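Can a home robot tidy a living room yet?
Home Automation > Robots and chores
Asked by Skimano, 936 views

I keep seeing clips of robots folding shirts and loading dishwashers and I love every one of them! But what can a machine do in a normal house right now, with nobody steering it? My wish list is small: pick things up off the floor, drop them in a basket, maybe wipe a table. Vacuuming is already covered – our disc has run every night at 2 since April.

Zatedo
Short version: vacuum yes, mop sort of, everything else no. Save your money.

Pristent
I'd be a lot more hopeful than that! Picking up and dropping into a basket is one of the jobs that does work, as long as the items are soft or chunky (socks, stuffed toys, dog ropes). I help out in a small lab, and on a good afternoon our setup puts away 15 things out of 20. The misses are nearly all flat stuff – playing cards, a thin book, anything lying flush with the floor. Cables are bad too, and so is strong sun across the floor, where the hand's own shadow can fool the software. Wiping a table is easy if the table is clear and hard if it isn't. Speed is the other catch. You'd be finished and on the couch before it got to the third sock. Still, two years ago I'd have told you to forget it, and now I grin every time something lands in the basket. My photo is at the bottom of the page.

Manríquez
Agree on the socks. For a shop floor it's easier, you can just put the bins where the arm wants them. Try asking your family to do that with the furniture lol
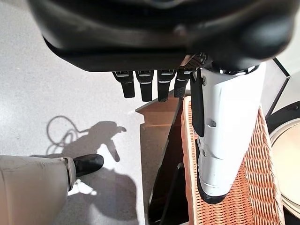 Hand over the wicker basket, sunny side of the room (Pristent)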